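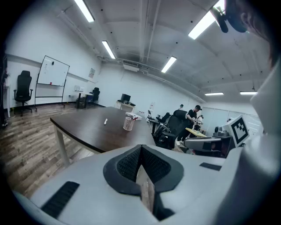

Open Studios safety walk-round, with my comments
June 27, 2021

I've done the checklist for the Prado building again this year, and since three of you asked what I write in the comments column, I'm putting the whole thing up on the blog. Most of it is dull. Some of it is about the kiln. If your name's next to something, please sort it before we open to visitors in September!

1. Front door and ramp
Result: OK
Door opens all the way and stays there on the hook. The ramp has a bit of moss on the shady side, so I gave it a scrub while I was out there (wrong shoes for it, never mind). Rail is solid.

2. Fire exits
Result: One fix needed
Front and side are clear. The back one had two stretched canvases leaning across it, the big blue ones, and they're lovely but they can't live there. I moved them to the print room. Adom, they're yours, come and get them.

3. Extinguishers
Result: OK
All in date, all on their brackets, pins in. The one by the etching press was hidden behind an apron again. I've moved the apron hook to the other side of the door.

4. Hanging system, main gallery
Result: OK with a note
We put the Modico rails up over the winter and I'm still very pleased with them. The limit we've set ourselves is 30 kilos per pair of hooks. If your piece weighs more than that, tell me before you hang it and we'll go straight into the wall with proper fixings. I tugged every hook. One near the window turned in my hand so I've taken it out and put red tape over the spot. Please don't peel the tape off and use it, I know what you're all like.

5. Plinths
Result: Two fixes needed
The tall narrow ones wobble. I've been saying it since the Inico show, when I stood next to one for an entire evening with my hand out like a cricketer. They need sandbags inside before anything goes on top, and ceramics need museum wax as well. The short ones are fine. One has a split along the top corner with a nasty splinter, so that's gone to the workshop.

6. Lights and electrics
Result: Retest booked
Track lights all work. Two extension leads were plugged into each other behind the video piece, and I've swapped them for one long one. Portable appliance labels run out before the show, so I've booked a retest, and you'll need to leave your lamps, glue guns and heat guns on the bench with your name on. Anything without a label after that goes in my cupboard until it has one.

7. Solvents and rags
Result: Fix needed
White spirit is in the metal cabinet with the lids on, thank you. Oily rags were in the ordinary bin. They have to go in the lidded metal tin and I will keep banging on about this because linseed rags can heat up by themselves and catch fire. There's a new sign over the sink. It's very yellow.

8. Kiln room
Result: OK with a note
Extractor runs, the interlock cuts the power when you open the door (I tried it from cold), and nothing is stored on top. The gloves have a hole in the left thumb, so new ones are on order. Last firing in the book was to 1,021 degrees and whoever did it forgot to sign. Initials, please!

9. First aid box
Result: Topped up
We were down to one plaster and a very old sling. I've put in plasters, eyewash, burn gel and tweezers.

10. Visitor numbers
Result: Agreed
We're keeping to 67 people upstairs at one time, which is the figure on our fire plan. Adom Issahaku has offered to do the clicker on the stairs, bless him. Last time we printed 2,000 flyers and the queue went past the bike racks, so I'd like a second person with him over lunch.

11. The Zero installation
Result: Not passed yet
I love this piece and I can't wait for people to see it, but it's a dark room with a step in the middle. I need white tape on the step edge, a low light at the entrance and someone sitting outside. I'll go back and look once that's in.

Still to do: plinth sandbags, kiln gloves, rag tin moved nearer the easels, step tape. Email me when yours is done and I'll tick it off on the sheet by the kettle.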